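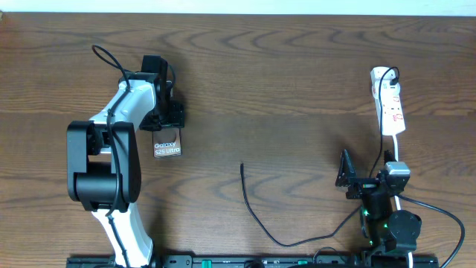 From: Boglárka Fodor
To: Street Life list
Date: 28 August 2021
Subject: Re: Chairs in the road (was: parking in Cuven)

Kálmán Orbán wrote:

> I have been in Cuven since the start of the month and I still can't
> work out the chairs. Every street in the old quarter has them standing
> in the road, right against the curb, with nobody on them. Kitchen
> chairs, mostly. I assumed trash day, so I moved one onto the sidewalk
> to let a van past, and a woman came down from the second floor in her
> slippers to put it back. She didn't say a word to me. She gave me a
> look, straightened the chair, and went up again.
>
> Is there a law? Is there a permit? Do people buy these chairs for the
> purpose, or do they wait for one to go bad? And what happens if you
> just park there? I have a rental until the end of August and I'm
> getting tired of leaving it behind the fish market.
>
> Kálmán

Kálmán,

Welcome to Cuven, and my condolences on the look. I've had it twice and both times I apologized to a closed door afterward.

There is no law, or there is one and it says the opposite. The road belongs to the city, a chair in the road is an obstruction, and you can in theory be fined for it. I have lived on Maes Street for 10 years and have yet to see a chair get a ticket. The parking officer who does our end walks around them. His mother lives at the bottom of the hill and has a very nice one with a cane seat.

As for buying them, please don't. A new chair marks you as a newcomer and will be gone by dinner. The proper chair has been retired from the kitchen for cause. One leg should be shorter than the others, or the back should be coming away, so that it's too good to throw out and too bad to steal. My neighbor's has had a split seat for as long as I've known her, and she turned down my offer to glue it. It would only attract attention, she said.

You will also see stools, paint buckets with a stick standing in cement, crates, and on Lamano Hill an ironing board, which I think is showing off. The buckets belong to the trades. A bucket means somebody is coming with a ladder and will be in a bad mood, so I'd respect that one above all. Crates are weak. A crate says "I'd like this spot," where a chair says "this spot is mine and so was my father's." People do park on crates. They fold them flat and leave them leaning on the wall, and everyone stays on speaking terms.

Now for what happens if you park on a chair. The first time, nothing at all. You'll come back and find the chair on your hood, placed quite gently, sometimes with a towel under it so as not to scratch the paint. This is the warning and you should take it as a kindness. The second time there's a chair in front of the car and another behind, and nobody in the entire street knows whose they are. I'm told there is a third time. A cousin of mine who rents out a room up there had a guest who got as far as the third time, and all she would tell me is that he took the bus to the airport.

There was a period when the city tried to fix all this. They painted numbered bays on 2 streets, with little white lines, and sent us a leaflet. People were very taken with the numbers. Within the week they were putting their chairs out in the matching bay, number 41 for house 41, and where the numbers ran out before the houses did there was a feud, which as far as I know is still going. The lines have mostly worn off. The feud gets a fresh coat every spring.

The part I find hard to explain to visitors is that hardly any of it is to do with cars. The woman who came down in her slippers may not own one. Mrs. Number 41 sold hers when her eyes went and she puts the chair out every morning at seven all the same. It's for her son, who visits at Christmas. It's also for the doctor, the man with the gas bottles, and in the evening for her, because once the heat goes off the wall she sits in it. So do most of them. If you walk down Maes Street after nine you'll find that the empty chairs you've been cursing all day are full, and that you are the thing being looked at.

Which brings me to practical advice, since you did ask.

Go down after nine. Say good evening to the slippers. Ask her if she knows of anywhere a person might leave a small car until the end of the month. Don't mention the chair you moved, she'll mention it. You'll be offered something sticky in a small glass and you should drink it. I would bet a fair amount that by the next morning one of the chairs will turn out to be available, and that it'll be moved for you by a boy who appears from a doorway and expects a coin.

Do not offer her money for it. Somebody from the apartment hotel on Lamano Hill went along offering 1,000 a month per space, cash, and the hill talks about it the way other places talk about floods.

And put the chair back when you leave. Same spot, same angle, facing the house. I once left one facing the road and it was discussed.

If anyone else on the list has the equivalent where they live, I'd like to hear what's used. I know about the trash cans after snow, so something other than those, please. I'm particularly curious whether the ironing board occurs elsewhere or if we have to answer for that ourselves.

Boglárka
(Maes Street, upper end, green stool, no car)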